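Three evenings with the marker tracker

So the tracker is finally behaving itself, mostly, and I promised in the last post that I'd write up what was wrong with it once I knew. I know now. It was two things, and one of them was my fault.

For anyone who hasn't been following: I look after the bit of software that takes video from the hand-held grippers and works out where each gripper was at every moment. The grippers carry cubes with black and white markers on them, the software finds the markers, and out comes a path through space that the planning people can use. My part is called Lasorcombe (I didn't choose the name, I inherited it along with the code) and it feeds into Gruserier, the planner, which is much bigger and much fussier and has no patience at all with paths that jump.

And mine jumped. Oh, did they jump. You'd have a lovely smooth reach across a table and then, for a single frame, the gripper would flip itself over and flip straight back. On a plot it looks like a hair stuck to the screen. Gruserier would see that and throw the whole recording out, and I can't blame it.

The flip is an old problem and I should have spotted it sooner. If you look at a flat square marker nearly head on, there are two tilts that explain the corners almost equally well, and a bit of noise is enough to tip you from one to the other. With a cube you'd think you'd be safe, as you can often see two faces at once and they have to agree with each other. My code was solving each face on its own and then picking whichever had the smallest error. Picking! I wrote that line in May last year, with a comment next to it saying "fine for now". 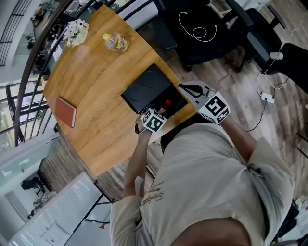

What I do now is throw all the corners from all the visible faces of one cube into a single fit, with the cube's shape fixed. If only one face can be seen, I keep both answers alive for 16 frames and let the motion decide between them. A wrist doesn't turn over and back in the time it takes to blink, so the wrong answer usually gives itself away very quickly. It costs a bit of memory and a small delay, and I don't mind either.

The second problem was the clocks, and that one took up most of three evenings. Each camera stamps its own frames. The stamps looked fine at the start of a recording and had wandered off by the end, so the left hand was slightly in the past compared to the right. You don't notice with one gripper. With two hands working on the same thing it's horrible: they seem to miss each other. I'd been lining everything up once at the beginning and trusting it from then on. By the end of a long take the gap was 80 milliseconds, which doesn't sound like much until you see a hand closing on empty air.

I tried to be clever first and match the streams by the motion itself, so that a bump in one should show up as a bump in the other. It worked beautifully on my test clip and nowhere else. In the end I did the boring thing and wrote a small tool (Carré, because the icon is a square, sorry) that fits a straight line through the clock readings across the whole recording and stretches one stream to suit. It's barely a page of code. I was a little embarrassed by how well it did.

Then I re-ran the lot. We have 261 recordings in the test set, and I left them going overnight on the old machine under my desk, the one that sounds like a hairdryer. Before the changes, Gruserier was refusing a depressing number of them. Now it refuses 16, and I've looked at every one by hand. Most are cases where a sleeve or an arm covers the whole cube for a long stretch, and no amount of fitting will fix that.
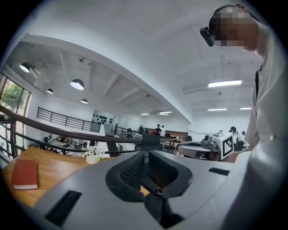
The view from one of the grippers, with a second one and its marker cube over on the right.

The wide lens is the next headache. Markers near the rim come out bent, and my corner finder assumes the edges are straight, so it either misses them or puts the corners a pixel or two off. Straightening the whole picture first is slow and smears the outer part. I think I'd prefer to find the rough patch, straighten only that, and then look for corners inside it. I've got a half-written version on a branch, and it crashes if two cubes overlap.

I also need to do something about the viewer. It loads every frame before showing you the first one, and anything over 2000 frames makes it sulk for ages. I know exactly why, and I keep not fixing it, as there's always something more interesting to do! If anyone at Dumer is reading, yes, I did see your bug report, and yes, it's the same one.

The new fit is on by default from this version. If you have old path files lying around, please run them again before comparing anything, because the cube origin has moved from the front face to the centre and your numbers will all be slightly off. I've put a note in the readme. I've also deleted the "fine for now" comment.

March 31, 2019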